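Search this blog Go

A box for the tape

Jun 19, 2025

I've been putting off the odds and ends drawer since March. You know the sort, it opens as far as the first pair of pliers and then you have to get a hand in sideways and feel around. Well, I've started! And I've started with the tape, which was the worst of it by miles.
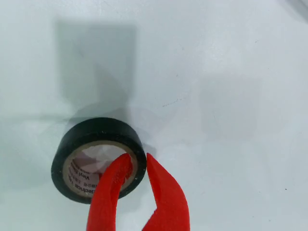
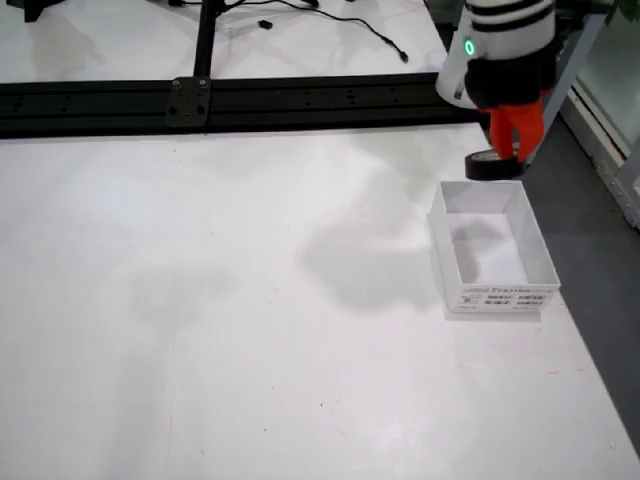
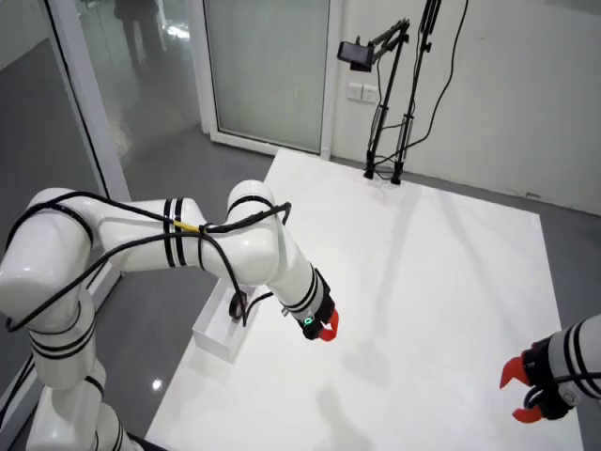

by Lepik

So, black electrical tape. I had 9 rolls of it (nine!) and I'd still have told you we were out. They were in the drawer, in the coat cupboard, one in the biscuit tin with the fuses, and one on the windowsill gone soft and horrible down one side from the sun. I buy it every time I go to Uvar for something else, it sits right by the till and costs next to nothing, and then I get home and put it wherever I happen to be standing.

I do like a roll of tape though. I like the cardboard ring in the middle, with the writing going round the inside where you never look. "Vinyl" and "electrical" on the one up top, and some smaller characters squeezed in between that I can't read. Makes me want to go round peering into all the others.

The plan is a plain white box with no lid. I've tried lids. A lid means I put the tape on top of the lid, and then something goes on top of the tape, and we're back where we were. An open box I can drop things into as I walk past, and that's as much effort as I'm ever going to make on a weeknight. White's good for this as well, black tape shows up against it straight away and I don't need my glasses. Shame about the label on the front with all the tiny print. I might peel it off, or I might leave it, I had a go at one from a shoebox last year and took half the cardboard with it.

Tape goes in flat, by the way. I used to stand the rolls on edge to save room and they'd tip over and pick up fluff all round the sticky sides. Flat and stacked 2 high, no more than that, or you end up digging. And fold the end over on itself before you put it away! A tiny fold, just enough to get a fingernail under. I forget every single time and then I'm stood there picking at it like a scab.

Clearing the big white table first was the right call too. I tried sorting the drawer on my lap once, in front of the telly, and we were finding little screws down the sofa for weeks. A pale flat top is so much easier, you can see every speck (and there are always specks, and smudges, however much I wipe).

The oldest roll went in the bin. It had come from the hardware shop in Landen that's had 1806 painted over its door for as long as I can remember, and it had dried into something more like liquorice. Two others I've given away. The rest will do me for years, if I can just walk past that till.

Next job is string. There's a carrier bag of it behind the boiler and I've given myself 30 minutes, then I'm stopping whatever state it's in. If anyone has a way of keeping garden twine that doesn't involve a jam jar with a hole in the lid, leave me a comment, I've done the jam jar and I've got the cut thumb.

Contact | © The Jirham Drawer | Back to top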